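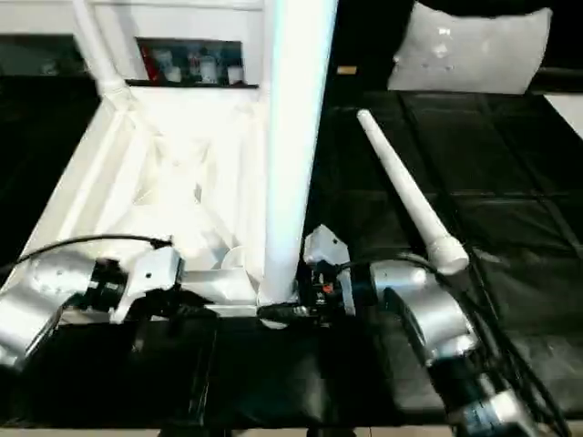
Laurențiu Bucur reckons you should never trust an upright until you have looked at its foot, and he told me so again when I sent him the first draft of this chapter. He wanted it on page one, so there it is.

Chapter 5
Poles, Posts and What Holds Them Up

I spent most of one October putting up tall thin things in a rented flat in Keltness — a coat stand, a lamp, a drying pole — and every one of them taught me something about bases. A pole on its own is a hopeless object. Give it a wide, flat foot and a few sloping braces and it will stand there for years, even with a wet overcoat hung on one side (mine did, mostly).

In this chapter we'll work out why. We'll start with weight and where it sits, then move on to braces, and why a slanting one does so much more than you'd expect from such a skinny bit of tube. The coat stand in Exercise 9 is 917 mm tall and comes from my own hallway, so please be kind about it.

You'll need a ruler, some card and a padded surface to work on, as things will fall over. A quilt is fine! I use an old one folded double.

Before you read on, stand a pencil on its flat end and nudge it near the top. Then nudge it near the bottom. Write down what you felt, in your own words, and keep the note for Section 5.2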